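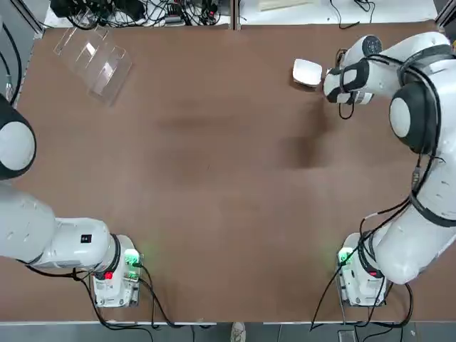 Leave the Stains Alone

I have owned the same work table for eleven years, and every March my brother-in-law offers to sand it. I have stopped explaining and just say no.

A work surface should show work. People spend a lot of money on tabletops and then spend years protecting them with mats, coasters and oilcloth. Last fall a store in Rikdale quoted me $719 for a replacement top, finished so nothing would mark it. I asked the salesman what I was supposed to do on it. He said anything I liked, as long as I wiped up right away.

My table has dark patches where I mix glue and rest wet jars. They tell me where I stand most of the time, and I don't worry about adding to them. I clean the top on Fridays with a damp rag and a little dish soap. If something is stuck, I use a plastic scraper. It takes me a few minutes.

Hadi Khasawneh, who taught me to cane chairs, disagrees. He refinishes his bench each winter and says a clean surface makes for careful hands. He does better work than I do, so I can't dismiss that. But he also loses the bench for 72 hours while the finish cures, and he complains about it the whole time.

There are limits. A kitchen counter is a different matter, and so is a top that has gone soft or started to smell. Those need fixing. A mark that is only a mark can stay where it is, and mine will.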